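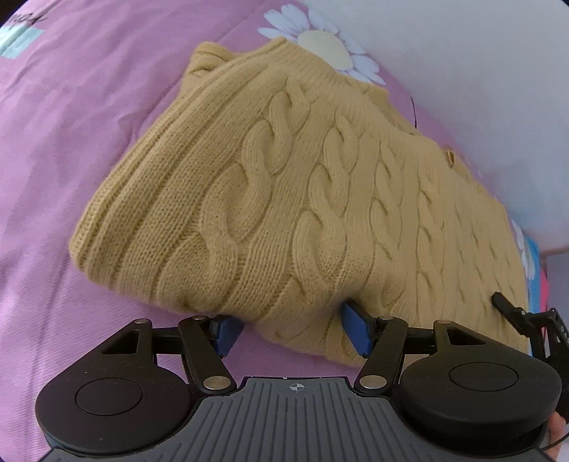 Cable Season Is Open: Notes on the Fall Knit-Along

It's finally cool enough in the evenings to sit with a lapful of wool, and the fall knit-along starts Thursday at seven in the back room at Zimberg Yarns. We're doing cables this time! After two summers of cotton dishcloths and market bags (all lovely, and I use mine every week) the vote went so heavily to cables that we didn't bother with a second round.

The pattern is the Rotley cardigan. It's worked from the bottom up in one piece to the armholes, with a ribbed hem, cable columns running the whole length of the body and a plain ribbed neckband picked up at the end. The pattern looks scarier than it is. Each cable crosses every eighth row, so most of what you'll be doing is knitting the knits and purling the purls, and by the second repeat your hands start to know where they are. If you've made a hat with one cable in it, you have all the skills already. If you haven't, come anyway and bring a cable needle, or a spare double-point, or even a bobby pin (I've used one on a train and it worked fine).

Yarn. The pattern calls for a worsted weight wool with some bounce to it. I swatched three and liked Gunnlaugsson best by a mile. It's a bit crisp in the skein, and then it blooms after a soak and the cables stand right up. Masard is softer and a little cheaper, and the stitches lie flatter, so choose that one if you run warm or don't like much texture. The third was a cotton blend and I'm leaving it out, because the swatch grew two inches while I was at lunch. Mustard, rust and that deep pine green have been leaving the shop quickest. Pale and middling colors show cables better than dark ones, and anyone who plans to knit at night in front of the TV will be much happier with something they can see.

Please swatch in the cable pattern, over 60 stitches if you can stand it. Cables pull the fabric in, and a stockinette swatch will tell you a sweet little lie about your size. Wash it the way you'll wash the cardigan, let it dry flat, then measure. I know, I know. I skipped this on my first cabled sweater and it now belongs to a nine-year-old.

The smallest size casts on 200 stitches and the largest casts on 338. For the big numbers I put a marker every twenty stitches, which saves an awful lot of recounting when the phone rings. Use a long circular needle even though you're working flat, and go down two needle sizes for the hem so it hugs a little.

A couple of things that came up at the last meeting and seem worth passing on:

Crossed one the wrong way? You don't have to rip back the whole row. Drop only the stitches in that cable down to the bad crossing, fix it, and hook them back up with a crochet hook. I'll be showing this on Thursday with a big sample in fat yarn so people at the back can follow along. It feels like a magic trick the first time, it really does.

Charts or written rows? The pattern has both. I was a written-rows person for years and charts won me over in one evening, mostly because the chart looks like the thing you're making. Try a magnetic board or a strip of sticky note laid above the row you're on, so you can see how it sits on the rows you've already knit.

Storage, for those of you pulling last year's sweaters out this week: fold them, please, and keep them off hangers. A cabled cardigan is heavy, and the shoulders will grow little points. I fold the sleeves in across the back, bring the hem up once and leave it at that. Give everything a good airing before you wear it, and check the underarms and cuffs for moth damage while you've got it in good light.

The back room opens at six-thirty for anyone who wants help winding skeins. We have one swift and two ball winders, so there may be a short line. Tea is on us, and cookies are on whoever feels like baking (the ginger ones from last time were gone before I got near the plate, so a second batch would find a very warm welcome). Copies of the pattern are at the register, and the Gunnlaugsson restock should be on the shelf by Thursday afternoon.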